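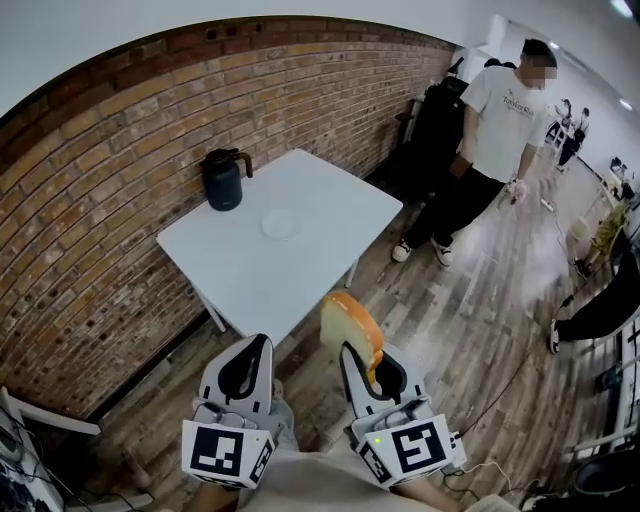 June 26, 2020

We've been having breakfast in the long room all week and I think I'm a convert. It was never meant to be the breakfast room - it was never meant to be any sort of room, if you ask my sister - but the kitchen is full of boxes and the stove's been pulled out, so out here we go every morning with the bread and the jug. I'd forgotten how much I like that brick wall. All those tans and oranges with a few properly red ones in the mix, and then the band of darker brick running along the top like somebody changed their mind near the end. The white table looks a bit clinical up against it, very shiny, but the dark jug with its brown handle warms it up no end. I keep the jug back near the wall so I don't send it flying with my elbow (I've done that before, with a full pot, and I'm not doing it again).

The bread is the other thing. Veronika Bíró gave me her recipe at the start of June and I've made it more times than I'd like to admit. It comes out with a lovely pale yellow crumb and a good orangey-brown crust, and I like it cut thick, the kind of slice you have to turn over to get into the toaster. Two slices and I'm full until lunch. Dad says it's cake. It isn't cake! It has two eggs and a bit of honey in it, and I've had plenty of cakes that were less fun. I ran out of the good flour yesterday and had to go down to Vass for more, and came home with flour, a jar of apricot jam, and a tea towel I did not need.

Still arguing with myself over what to put on the table. I tried the striped cloth and it slid all over the place, then the woven mats from Gronano, which shed little bits of straw into the butter. So it's bare again. The plates are whitish on a white top and nearly vanish, and this morning I set my toast down half on the rim and half off. I'd love some coloured ones. Something in a deep green would look beautiful with the brick, or a mustard if I was feeling brave.

Mum rang at lunch and wanted to know when the kitchen will be done. I said 22 days, because that's what the man told me, and she laughed for quite a while. The tiles are still sitting in Sukmont. I've stopped ringing them.

Spent the afternoon washing down the baseboard, which was filthy, and found a pen, a hair tie and a receipt from 2000 for a pair of gumboots. Who keeps that? I've stuck it in the back of this book. Then I sat on the step with a cuppa and did nothing at all until the light went.

Need to feed the starter before bed, and take the butter out for the morning.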